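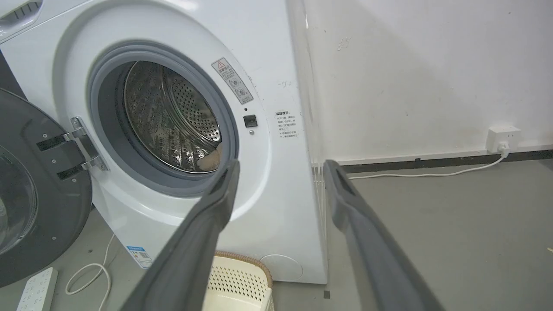 A front-loading machine with the door fully open. Leave it like this between washes if you have the space.

How to wash soft toys in a front-loading machine, and how to dry them properly

My daughter has a great many soft toys, and in March each year I wash them all. In the first years I made mistakes. One rabbit came out with its stuffing in one leg, and an old dog smelled of cellar for the whole summer. Since then I keep notes, and this page is made from them. English is not my first language, so please excuse it if some word is a little strange.

Before you start

Read the label first. It is usually sewn in the side seam or under the tail. If it says "surface wash only", believe it. Toys with a battery box, a music box or cardboard inside must not go in the machine at all. The same goes for very old toys filled with straw or wood wool. For these, use a damp cloth and a soft brush.

If there is no label, press the toy with your fingers. Polyester filling feels springy and comes back quickly. Small beads you can feel in the feet or in the bottom. Plastic beads can usually be washed in a closed bag, but dried beans or grain cannot, they swell and later go mouldy.

Then check every seam. Pull it gently on both sides. A hole of a few millimetres will become a big hole in the drum, so sew it before the wash and not after. Check also the eyes and nose. If an eye is loose, tie it tight again or take it off and put it back on later. Ribbons and little clothes I remove and wash by hand.

Test the colour

Wet a white cloth, put one drop of detergent on it, and rub a hidden place for a minute. If the cloth takes colour, wash this toy alone and cold. Red felt is the worst in my experience.

Loading the machine

Empty the drum completely and feel along the fold of the rubber seal with your hand. I once found a hairpin there, and another time a small sock. Wipe the seal with a cloth too, for the grey dirt that collects in it goes very well into light fur.

Put each small toy in a mesh bag, or in a pillowcase closed with a knot. Big toys can go without a bag, but then add two or three light towels so that the load is balanced. Do not fill more than half of the drum.

Detergent: use liquid, and only half of the normal amount. Powder stays in the fur. I use the liquid for wool from Havance, the one without perfume, but any mild liquid is fine. Do not use softener. It makes the fur sticky after some weeks and it takes dust more easily.

Programme: delicates or hand wash, 30 degrees. Set the spin low, 600 or less. Add one extra rinse if your machine has the button. On my Serel this programme takes 70 minutes with the extra rinse.

After the wash

Take the toys out immediately. Press the water out between two dry towels – do not twist, because the filling moves and the neck gets thin. Now is the moment to put the filling back in place with your fingers, while everything is still soft.

Comb the fur with a wide comb or a pet brush, first against the direction and then with it. Do it once when damp and once when dry.
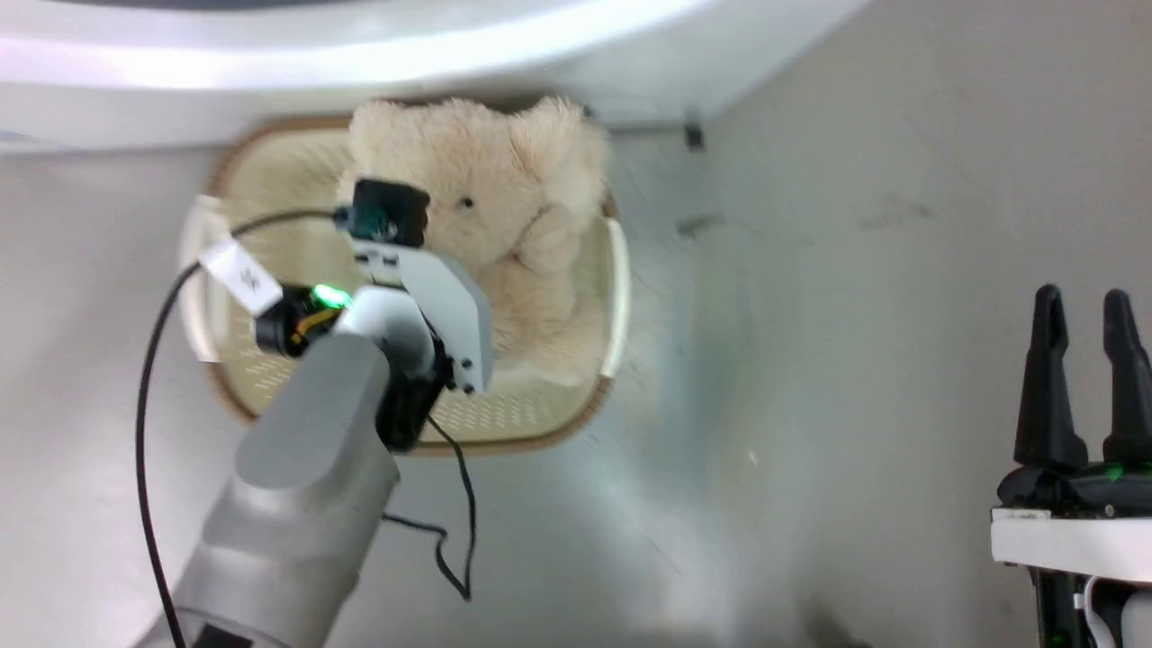
A teddy bear sitting in a basket with a perforated base. Holes in the bottom help the air to reach the underside.

Drying

This is the part where most people are too quick. The outside feels dry long before the middle. A small toy needs one full day in a warm room, a large bear two or three, and in damp weather more. My largest one, a seal which weighs 537 grams when dry, needed nearly 28 hours in front of the fan last time. I weigh the big ones on the kitchen scale before the wash, and when the number is the same again, they are ready. It sounds exaggerated but it works.

Turn the toy every few hours. Do not hang it by the ears. Do not put it directly on the radiator, as synthetic fur can melt a little at the tips and this cannot be repaired. Strong sun is good for smell but bad for dark colours.

A tumble dryer only if the label permits it, on the lowest heat, and inside the bag.

If something went wrong

Lumps in the filling: open three or four centimetres of the back seam, pull the filling apart with a crochet hook and close again with ladder stitch.

Hard fur: there is still detergent inside. Rinse again with a spoon of white vinegar in the water.

Bad smell after drying: the middle was wet too long. Wash again and dry with a fan. If the smell returns a second time, change the filling. A one-kilo bag is enough for several toys.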